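# Survey notebook — Mondisside, July, just after 4 pm

Second go at the stop-and-search questions today. I've changed the order (again!) so that people get asked about their own street before we say the word "police" at all. Last time we opened with trust in officers and everyone answered the rest as if they were still cross, or still loyal, from question one.

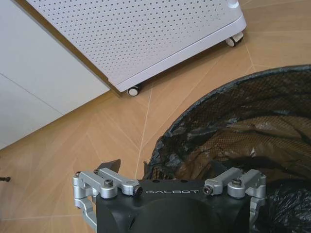
Vibeke Oddsson reckons I've moved the problem along instead of fixing it, and that anyone who has just spent five minutes on break-ins and noise will be in a grumbling mood by the time we reach the police anyway. She'd shuffle the blocks at random and live with the mess. I do see it, but the paper version can't be shuffled, and a good chunk of the older people at Cerkevix will only do paper.

So, a compromise for now — two fixed orders, A and B, handed out alternately. Poul is printing both. I've asked for a coloured corner on B so they don't get mixed up in the bag like they did in the spring.

We have 1513 usable replies from the first wave, and 12 that I can't place in any district. Leave those out of the local tables but keep them in the overall one, please, whoever does it.

Wording still bothering me: "treated fairly". Zoila tried it in Spanish and got "treated politely" back from two people, and that's a different thing altogether. An officer can be terribly polite while searching you for the third time that month. I'd like "treated the same as anyone else would be", long as it is.

Q6 needs a "don't know" box. Ragnheiður has the old version with the box in it, must ask her for it before the Mogensen lot want their copy.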